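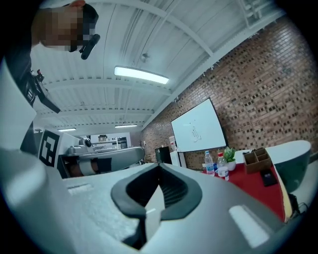

Rubber fingers, grey body, a bit of glare.

The town of Suredby wants to know what I think about its plan to put license plate readers on both ends of the bridge. I know this because a postcard told me so, and the postcard sent me to a website, and the website asked me to make an account.

Making an account took me most of an evening. It wanted a password with a symbol in it, but would not accept the symbols I use. Then it wanted my address, my phone number, the year I was born and whether I rent. I don't mind telling the town where I live – they send me a water bill – but it was a lot of personal information to hand over so I could complain about the collection of personal information.

The site is run by an outfit called Bralovgate, which handles "resident engagement" for towns too small to engage with residents themselves. I read the privacy policy. It's 59 paragraphs long, and paragraph 2 says they may share my details with partners. The partners are listed on another page. That page was down for maintenance.

Once inside, I found the comment box. It holds fewer characters than this paragraph is likely to use. There is a row of faces above it, from very sad to very happy, and you can't submit until you have picked one. I went with the second saddest, to leave myself some room for the budget hearing in May.

As for the plan itself, the bridge went up in 1925 and has managed without a memory ever since. The town says the readers will help find stolen cars. Fine, I'm against stealing cars. What I couldn't find anywhere was how long the plates get kept, who can look them up, and whether anyone writes down that they did. The slides say data will be stored "for an appropriate period." My gym says the same thing about lost towels.

Over in Kultness they put readers up a couple of years ago, and the retention rule there fits on one line that anybody can read. I put that in my comment. The box cut me off in the middle of the word "retention," so the official record now has me in favor of a strict limit on "reten."

I got a confirmation email right away, thanking me for my voice. The next morning I got 2 more, one of them from Bisgaard, who would like to talk to me about home security cameras. I never gave Bisgaard my email. I have written to Bralovgate to ask who did, using their contact form, for which I had to make a separate account.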